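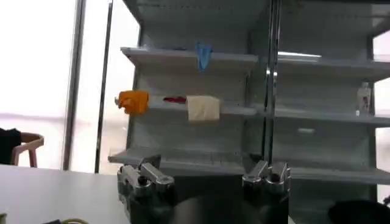 Shelf area, gripper view. Glove on the top shelf, cloth items one down, small white bottle on the right section.

Pre-run inspection, household chores cell – Gamden room
Date: 2 August 2026
Form: Varon walk-round, rev 28
Marks: OK / FIX / N/A. Write a comment if its not OK.

1. Emergency stop in reach of the seat – OK
2. Stop button tested from idle – OK. Both arms dropped to hold right away.
3. Stop button tested during a reach – OK
4. Speed cap set to indoor limit – OK
5. Force cap on fingers – FIX. Was still at the shop-floor value from the Negri parts sorting job. Fine for brackets, way too much for anything soft. Set back down, needs a second look before Monday.
6. Finger screws snug – OK. Checked by hand, no torque tool in the drawer again.
7. Wrist camera lens clean – OK
8. Shelving stable when pushed – OK
9. Shelf edges – OK, no burrs found. Front lip on the shelves is a catch point for cloth. Pull up first, then out. Sideways pulls drag whatever is next to it.
10. Glove on top shelf – leave where it is. Used as a pick target. Fingers bunch together so the grasp planner calls it a rag half the time. Not a safety item but noting it.
11. Bottle – OK for picks. No open liquids in the cell, same rule as always.
12. Window glare – FIX. Very bright on that side. Depth drops out on shiny metal, the upright between the sections is the worst. Blind on order from Vustomard, no date yet.

Comment on 5 and 9: shelf picks are the part I'd nearly trust. Last batch was 73 tries, 63 good. Misses mostly thin cloth lying flat, fingers close on air or on the shelf. A kid can do it. Wouldn't leave it alone with a real closet yet.

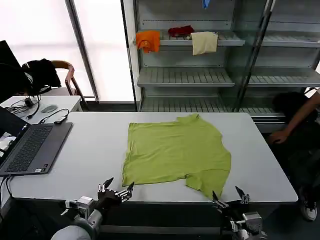
TABLE AND LAUNDRY STATION

13. Table clear of sharp items – OK
14. Table height matches the setup file – OK
15. Start pose, hands below near edge and off the garment – OK
16. Laptop on the table – FIX. Inside the left arm's sweep on a wide fold. Move it to the small desk or cut the sweep.
17. Cables – FIX. One drops past the table edge by the laptop, more tangled on the small desk. Clip or tape. Has been on this list since December.
18. Anyone seated near the table – knees and feet back before motors go on. Say it out loud, don't assume. Chair position should get marked on the floor.
19. Glass door panel on the shelving – keep elbow swing away from it. No contact marks found.
20. Garment check: pockets, pins, zippers – OK. Green tee, none of those.

Comment on folding: it's slow and it's not neat. Shirt gets laid out fairly flat, sleeves are where it goes wrong, one ends up creased under or sticking out and then the next fold is built on a bad edge. Towels are much better. So can it do laundry – towels sort of, shirts no. From a safety view slow is fine by me, I'd sooner have slow than a fast arm next to somebodys lap.

21. Log number written down – OK, 2202
22. Cleared to run – YES at low speed, after 16 and 17 are done. Item 5 recheck still open.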